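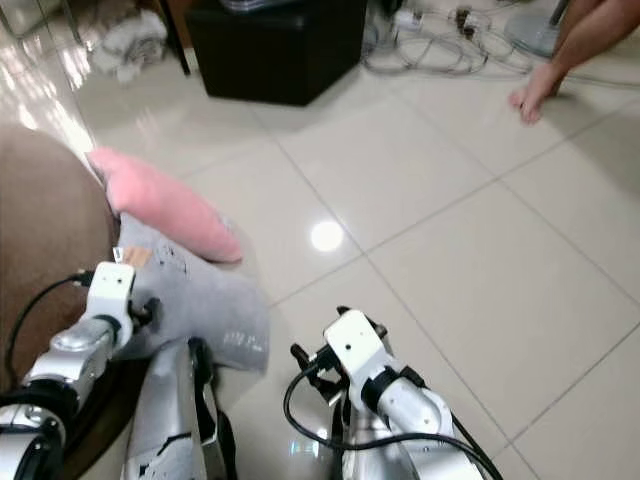 Front Room Tidy, Skikside

The front room at Skikside gets used by everyone in the building, and by the end of most weeks it shows. Clothes come off when people walk in and stay where they land. This page is part of a small gallery on keeping shared rooms in order. It went up on 2025-06-05 and will be added to when the upstairs rooms are finished in July.

The job in this room was plain enough: soft things up off the tiles, seats cleared, floor left open so it can be mopped. We keep two baskets by the stairs, one for washing and one for things that need an owner. Anything still in the second basket after 12 days goes to the charity shop.

Soft things on the floor

Grey fabric lay over the front edge of the brown seat and down onto the tiles, with a pink plush piece on top of it. Cloth goes first in any room we do. It hides whatever is under it, and on polished tile it is easy to slip on. Plush things get a shake outside before they go back on a seat.

The tub chair and the long table

The round brown chair has pleats down the inside of the back, and crumbs get into every one of them. Precious Modise does them with a dry paintbrush and then the narrow end of the vacuum. The cushion gets a wipe with a barely damp cloth. The long table with the grey top stands behind it, on black metal legs. We wipe the top last, after the floor has been swept, and the white chairs go back in once it is dry.

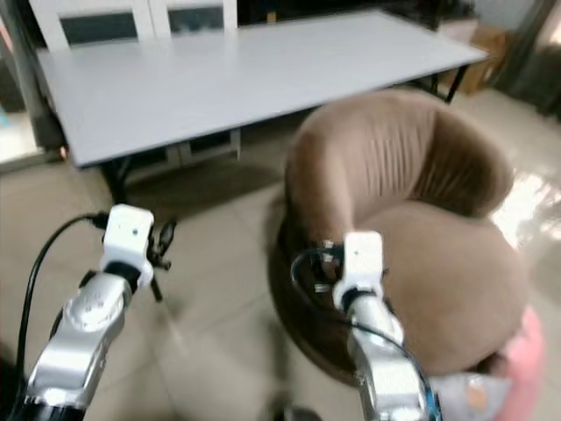
Nighat Magsi wrote in to say that a damp cloth left a tide mark on her own brown chair, and that she now wipes the whole panel from seam to seam instead of only the dirty spot. She also asked what we use on the tiles, as hers go cloudy in winter.

Warm water and a very small amount of dish soap, then a second pass with clean water. The cloudiness is usually old soap. We had the same trouble until Clifford Dufour cut the soap down to a capful per bucket – it took five washes to clear. The grout lines need a soft brush now and then, going along the line.

The seam-to-seam method is a good one and we have started doing it on the tub chair too. Test the colour on the underside of the cushion first.

Still on the list for this room: new felt pads for the table legs and a proper hook rail for jackets.

Contact: Skikside house desk | © 2025 Skikside | Back to top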